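Kirnmont Wall Storage: Project Report
Crescencio Arrieta and Saodah Nasution
Design and Materials, second year
March 10, 2021

Background

The workshop at Jillstead has one long bench and very little shelf space. Hand tools are usually left on the bench at the end of a session and the next group has to move them. Our project, which we named Kirnmont, was to design a wall plate that would hold small tools and parts above the bench.

Requirements

We asked other students in our year what they could never find. The most common answers were hex keys, callipers and small screwdrivers. From this we wrote a short list of requirements. The plate had to be a single part, with no loose hooks to lose. It had to fit on a ribbed metal wall without adhesive. It also had to have several kinds of holder, as the tools are different shapes.

Design

Saodah drew the first version in March. It had the same hook repeated in rows, and long tools swung sideways when they were knocked. In the second version we mixed the holders. Slotted tabs take thin tools, upright loops take handles, and an open box takes short items. A fork was added for anything with a narrow neck. We went through four drafts before the spacing was right.

Mounting

Corrugated panels are awkward to fix to because only the ribs touch the back of the plate. We moved the fixing points twice to line up with them.
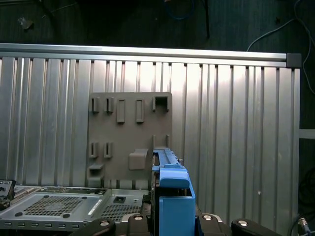 Figure 1. The plate on the corrugated aluminium panel, with the blue part in front.

Results

The finished plate weighs 281 g. We hung nine tools on it during testing and six could be removed with one hand. The other three caught on the loops, which are too tight. Crescencio is redrawing the loops with a wider opening, and the fork will stay as it is.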